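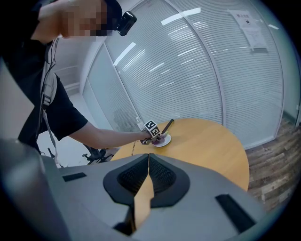
*2 min read*

Every office I have worked in has had one small glass room with a round table in it, and in every one of them I have been told the table would change how we talk to each other. I'm still waiting.

The argument goes like this. A round table has no head, so the boss can't sit there, so people speak up. Stivden, where I spent 7 years, bought into this completely. Out went the long table and in came a pale wood disc. My manager took the chair facing the door, everyone else worked out where that left them, and by November we could have drawn the seating chart from memory.

Look at what such a table holds on an ordinary day: a pen, a white disc to stand the pen in, a small plastic bottle. I have come to like the pen holder more than the table. It says where the pen goes. The table makes larger promises and then turns out to be a bad place to put a laptop, let alone two, and hopeless for anything printed on large paper.

Then there is the glass. Glass walls were supposed to make us open, and the first thing most offices do with them is hang blinds. I don't blame anyone. I have sat in a glass room at 4 p.m. being told my budget was gone while half of accounting walked by with coffee. But if the blinds are going to be there anyway, I'd like somebody to explain what was wrong with plaster. Plaster doesn't throw the ceiling lights back at you in long white streaks, and you can pin things to it. Glass gets paper notices stuck on with tape, bold line at the top, small print underneath that I have never seen a colleague stop and read.

Selim Gezer, who fitted out our floor at Zatthorpe, told me I was being unfair. Round tables are for short meetings, he said, and short meetings are what people ask for. Fine. I asked how long ours ran after the new furniture came in. He didn't know, and neither did anyone who had signed off on it. Our table cost some $2000, and we'd have asked harder questions about a printer.

I don't want the long table back. It was ugly and it wobbled. I would settle for a plain square one, a wall that is a wall, and a pen that's there when I reach for it. The last of those we could have had years ago for the price of a holder.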